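**Table Service, Session 2: Trays and Knives**
Notes by Nerea Ortuño, 2021-10-04

Welcome back, everyone! Before we fold a single napkin I'd like us to spend a little while on the humble tray, which I'm fonder of than is reasonable. Set it down flat, well in from the edge of the table, and give the knife a place along one side, leaving the middle free for the plate.
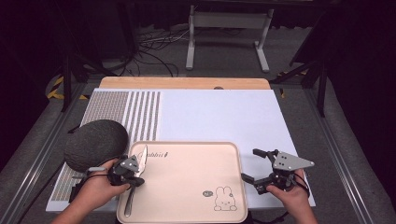
Covadonga asked in September whether the handle may stick out over the rim. On a practice table, of course it may; when you're carrying, please, no. Bring it in first, blade turned inward, and then lift with both hands.

For next time, read page 86 and practice 9 settings at home (your family can be the guests). 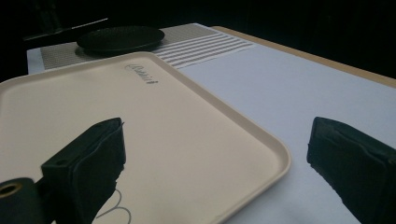 *Pale tray with rounded corners and a slightly raised rim.*

Wipe along the rim too, as crumbs love to settle there.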